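**Visiting a robot open day with my dad, what should we look at and what should we ask?**

Posted in Days Out > Science and Technology

My dad is 79 and used to run a bottling line. He has asked me to take him to the Sonberg open day in February because he saw a leaflet about the two-armed robots. I have never been and I know nothing about robots. The leaflet says there are demonstrations through the day, 17 in total, but it doesn't say what is in them or how long each one lasts. He can walk but he can't stand for more than ten minutes. Is it worth the trip, and which part should we go to first? Also, is parking as bad as people say?

marrowfield

---

**Ehab Nasr**

I went last year and again to the small evening one they did in the autumn. Go to the table-top demonstrations first. They are in the long room to the left of reception, past the coats. The big machines in the main hall look good but they are behind a fence and you mostly see the backs of other people.

The table-top sessions are quiet and slow, which may suit your dad if he worked with bottles. The job is sorting bottles and jars into a rack. The rack has three sections and each item is supposed to go into one of them. Two arms share the work, and a member of staff talks you through it and takes questions at the end. Each session was listed as 20 minutes and ran nearer 25 because of the questions.
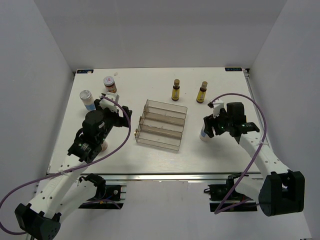 marrowfield came back to say that her dad wanted to know how the arms decide which of them takes which bottle, and whether a person tells them or they work it out. He had also asked what happens if both go for the same one.

I asked nearly the same thing. The answer I got was that on the demonstration table a person drives both arms for the first part of the session, and in the second part the arms repeat the job on their own from what they were shown. If the two get too near each other, they stop and the staff start it again. It stopped twice while I was there. They didn't hide it, they just reset the rack and carried on. The woman running it said they had 3,403 recorded runs of the bottle job at that point and still wanted more.

Things your dad might like to ask, if he did bottling:

- what it does with a bottle that has fallen over
- whether a full jar is handled differently from an empty one
- how long one item takes from start to finish

I asked the last one and was told it varies a lot with the shape.

On standing: there are benches along one side of the long room, but they fill up. Get there when the doors open at ten and ask at reception for a seat, they gave one to the man in front of me without any fuss. Parking is fine before eleven. After that you end up on the overflow field, and that was very muddy.

---

**Prolside_Pete**

Not been to Sonberg but went to the Staltar one. Dull. Mostly a film and a bag with a pen in it. If Sonberg has real arms moving then it's already better. Take sandwiches, the café queue was shocking at ours.

---

**kettlewick**

Agree with Ehab on most of it. Two corrections. The long room was moved upstairs for the school visit in the autumn, so check the board at reception in case it's up there again. There is a lift but it is round the back by the loading doors and it isn't signposted. And the 509 bus stops outside the gate, so you can skip the parking altogether. It runs every half hour except on Sundays.

The last demonstration of the day tends to be the emptiest. The staff have more time then, and when I went they let four of us stay on and talk for a good while after it finished. If your dad tires easily in the afternoon, though, go for the first one.

---

**marrowfield**

Thanks all. We'll get the 509 and aim for the first session. Dad has started writing his questions on the back of the leaflet.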